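Speaker notes – "Finding Your Way Around Someone Else's Kitchen"
Talk for the Lolstead Neighbors' Evening, August

Good evening, everyone, and thank you for coming out in this heat. My name is Genalyn Tagle, and I'd like to talk about labels, and how much we lean on them when we're shopping or cooking or looking for the cough syrup at two in the morning. (Wait for people to sit. The chairs at Golis Hall are noisy.) 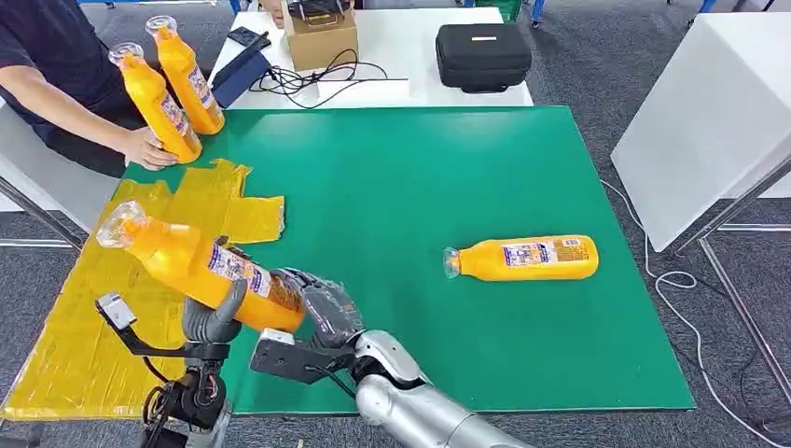 Reading time at an easy pace: 17 minutes

I'll start with my mother's pantry, which had shelves all the way up to the ceiling and her own handwriting on every jar. When we cleared it out, Babar Cheema came over to help, and he asked me why three jars said "not this one." I still don't know! Pause here, people usually have a story of their own and it's nice to let one or two of them tell it.

Then move on to the little survey we did on Wubshet Street. We sent out 300 forms and got 200 back, which pleased me no end. Most folks told us they look for a color first and read the words later, if they read them at all.

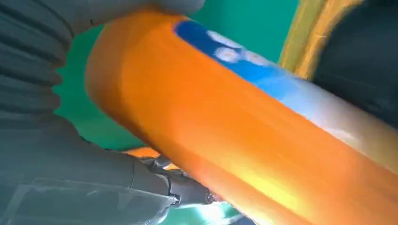
Color is where I slow down, so take a sip of water. When you know a thing well, you hardly look at it, and a new design can leave you standing in the aisle feeling foolish. Take the orange one on the screen, with the blue on its label and those soft white shapes – the writing is too blurred to read, and yet I bet you'd know it again on a shelf. My aunt shopped that way for years after her eyesight went.

Close with the Drondetti recipe cards, and remember to pass the box around before questions.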